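Nestum Bench Sequencer User Guide

Section 4: Preparing and Loading Your First Library

Welcome back! If you have worked through Section 3, your Nestum is level, plugged in and talking to the Jaklow software, and you are ready for the part most people have been looking forward to, which is getting some DNA into it. Please read the whole section once before you pick up a pipette. It takes a few minutes, and we would much sooner you spent them now than halfway through a run with a flow cell warming up on the bench.

Before you start

You will need:
One Arow flow cell, still in its foil pouch
One Nartey loading kit (the box with the green label, kept in the refrigerator)
Your finished library, in a low-bind tube
A pipette that can deliver 40 microliters, and fresh filter tips
Gloves, and a lint-free wipe or two

Note: Libraries made with another supplier's adapters will generally load without complaint and then give you almost no reads. If you have inherited tubes from a colleague and the label only says "library," it is worth asking which kit was used before you go any further.

Warming the flow cell

1. Take the flow cell out of the refrigerator and leave it in its pouch on the bench for 15 minutes. We know it is tempting to open it early. Moisture likes to settle on cold glass, and a fogged window is the most common thing people write to us about.

2. While you wait, switch on the Nestum using the rocker on the back. The fan will be loud at first and then settle down. The light on the front blinks amber during the self-test and turns a steady white when the instrument is ready.

3. Open Jaklow on your computer and choose New Run. Give the run a name that will still make sense to you next September. Korkor Tsikata, who wrote most of the software help pages, suggests the sample name followed by your initials, and we have found that hard to improve on.
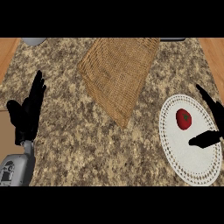
4. Open the pouch at the notch and lift the flow cell out by its edges. Hold it up to the light and look through the window. A small bubble near the inlet is fine and will clear during priming. If you see a bubble over the sensor area itself, set the flow cell aside and turn to Section 9.

Caution: Do not touch the gold contacts on the underside, even with gloves on. If you do touch them, wipe once in one direction with a dry lint-free wipe. Please don't use alcohol.

Priming

5. Lift the lid, slide the flow cell in with the arrow pointing toward the back, and press gently until it clicks. Jaklow will show the serial number and start a pore check. You should see at least 1,000 active pores. With fewer than that you can still carry on, and plenty of people do for a quick test, but expect a smaller yield.

6. Thaw the priming buffer, flick the tube to mix, and spin it down briefly.

7. Open the inlet cover and add 40 microliters of priming buffer slowly, with the tip held upright. Stop at the first stop on the pipette. Going on to the second stop pushes air into the channel.

8. Close the lid and wait for the progress bar to finish. This is a fine moment to dilute your library if you haven't done so already, following the table on the card inside the kit lid.

Loading and starting the run

9. Mix the library gently by turning the tube over in your hand. Avoid the vortex mixer here, as long fragments break easily and there is no getting them back.

10. Add the library drop by drop to the sample port. Let each drop sink in before you add the next. It will feel slow the first time.

11. Close both covers, then the lid, and press Start in Jaklow. The first reads usually appear within 17 minutes.

Note: If the read counter stays at zero, leave the lid closed and check the temperature shown in the corner of the screen. The run will hold until the flow cell is up to temperature, and opening the lid sets it back to the beginning.

Mared Rosser on our support desk is always glad to look over a first run with you. Use Help, then Send Run Report, and add a line or two on what you were sequencing. Washing and storing a used flow cell is covered in Section 5.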